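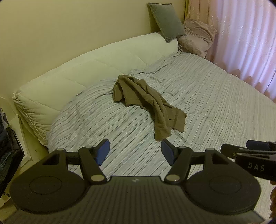

# Bed-Making Standard for Furnished Units: Comments Requested

**Parkdale Residences Staff Forum > Housekeeping and Linen**

---

**iszczepanska** (Housekeeping Coordinator)
Posted July 14, 2020

Colleagues,

The current bed-making standard for the furnished units was written in January, when the inventory still consisted mainly of flat sheets and wool blankets. Most units at Parkdale and Flultbridge now use a duvet with a removable cover. Several staff members have asked whether the written procedure still applies, and inspection notes from the two buildings no longer agree with each other.

I propose the following revised text for section 3.

1. Remove all pillows and top bedding from the mattress before any straightening is attempted.
2. Leave the bed open for at least 20 minutes with a window open, weather permitting.
3. Smooth the fitted sheet from the center toward the corners. Replace it if the elastic no longer holds.
4. Return the duvet with the closure at the foot of the bed.
5. Fold the top edge back by the width of one pillow.
6. Place pillows flat, with the open end of the case facing away from the door.

Comments are welcome on any item. Please refer to items by number.

Iwona Szczepańska

---

**n.navarro_flult**
Reply 1

Thank you for circulating this. The Flultbridge team supports items 1, 3, 4 and 6 without change.

We have a concern regarding item 2. On turnover days a member of staff is assigned several units in sequence, and the airing period does not fit the schedule unless the order of work is changed. The procedure should either state that the bed is opened first and the bathroom cleaned during the interval, or the period should be shortened.

Noel Navarro

---

**iszczepanska**
Reply 2

The intention was that the bed be opened on entry to the unit. I agree that the text does not say so. I will add: "Open the bed on arrival and proceed with the bathroom and kitchen."

---

**linenroom_east**
Reply 3

I would like to record a disagreement with item 5.

The folded edge looks acceptable on a double bed. On the narrow beds in the studio units it shortens the duvet visibly, and the foot of the mattress is left exposed. We have received remarks on this from residents. Our practice has been to draw the duvet fully up and set the pillows on top of it. It is faster, and it is easier to keep consistent from one person to the next.

I would also note that the duvets purchased from Grimero are shorter after laundering than those we had before. The wash temperature on our instruction card is 42 degrees, and we have kept to it.

---

**n.navarro_flult**
Reply 4

With respect to the previous comment, pillows placed on top of the duvet are more likely to be moved to a chair or the floor and then returned to the bed. We would prefer that they remain on the fitted sheet, where the resident will use them.

Could the fold be made optional for the studio units only?

---

**linenroom_east**
Reply 5

That would be acceptable for the fold. I maintain my position on the pillows. A resident who objects to a pillow having been on the floor can ask for a clean case, and we supply one the same day.

---

**mtg_parkdale3**
Reply 6

May I ask for clarification on occupied units? The draft seems to be written for turnovers. In an occupied unit under the weekly service, I often find the bed unmade with clothing, chargers or books in the bedding. I do not believe staff should be moving personal items in order to straighten a sheet.

My own practice is as follows:

- If there are personal items on the bed, I leave the bed as it is and put a card on the nightstand.
- If there are no personal items, I make the bed in full.
- I do not make half of it.

---

**iszczepanska**
Reply 7

That is a fair point, and the present wording does not cover it. Personal items are to be left where they are. I will add a separate paragraph for occupied units using your first two points.

On the third point I would allow some discretion. Drawing the duvet level over an otherwise clear side of the bed does no harm.

---

**mtg_parkdale3**
Reply 8

I would prefer that discretion not be included. When one member of staff tidies part of the bed and another leaves it alone, the resident in unit 2665 calls the office, and I am the person who answers. A fixed rule would be simpler to explain.

---

**saludo_laundry**
Reply 9

A short note on item 4 from the laundry side. Please ensure that the closures are fastened before the covers are sent down. Open covers collect pillowcases and socks in the machine, and the contents come out damp and twisted together. Last month we returned some 70 pieces for a second drying for this reason.

We have no view on the fold.

---

**linenroom_east**
Reply 10

Noted. We will fasten them at the cart.

---

**iszczepanska**
Reply 11

Thank you all. The draft will be amended as follows:

- **Item 2:** the bed is opened on arrival, and other rooms are cleaned during the airing period.
- **Item 4:** closures are to be fastened both on the bed and before laundering.
- **Item 5:** the fold applies to double beds only. In studio units the duvet is drawn up to the head of the mattress.
- **Item 6:** unchanged. Pillows remain on the fitted sheet on double beds. For studio units the question stays open.
- **New paragraph:** occupied units, personal items not to be moved.

I have left the matter of partly made beds out of the text until the two buildings have discussed it. The length of the Grimero duvets will be raised with purchasing. If the linen room could set aside one laundered and one unused duvet of the same size, we can measure them side by side.

---

**linenroom_east**
Reply 12

Both will be on the lower shelf by the folding table. Please return the unused one in its bag.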